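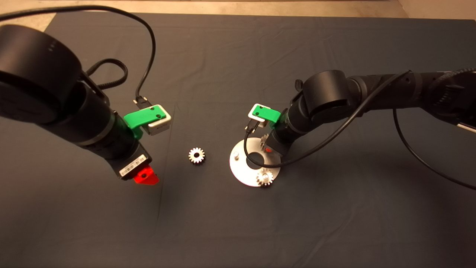 Step 2. Put the gears on the plate

Before you begin, spread a dark cloth on the table and pull it flat. Small metal parts do not roll so easily on cloth, and a silver gear is simple to find on dark gray. I keep the loose spur gear to one side, lying flat, and the round plate at the other side.

Take the gear by its toothed rim and hold it level over the pin. Lower it slowly until the pin enters the central hole. If it stops halfway – do not push. Lift it, turn it a little and try again. A gear that is forced will sit crooked, and later the teeth will wear on one side only.

When the gear is down, turn it with one finger. It should move freely and take its neighbor with it. If you feel a hard point, look for dust or a small metal chip between the teeth and brush it out.

Step 3. Grease

Use very little, a drop the size of a rice grain for each gear. Turn the gears 20 times by hand and wipe away what comes out.

Nuwan Marikar, updated 6/18/18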